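Amcombe store cupboard, the big sort

Sunday, January 17, 2021

Quick gallery, will add more when I get a minute. The Plimik shelves are finaly getting done, 124 items on the list, 4 shelves to go. Everything small goes in see-through tubs so we can find it again in June.

Tubs first. Frosted plastic, milky looking, big enough for most of the boxed kit. Labels still to print. 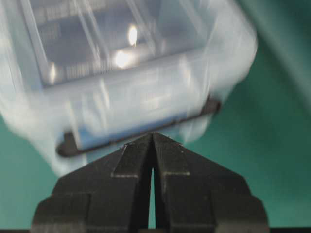
Boxed kit

Three black boxes in a row in the clear bin, small gaps between. Names on the fronts, smaller labels on the ends, so dont turn them round when you put one back. Cables are going on the Rebane shelf, seperate list.
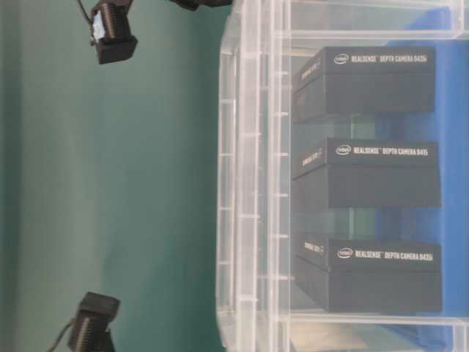 Intel RealSense D435i box, with its neighbours in the bin.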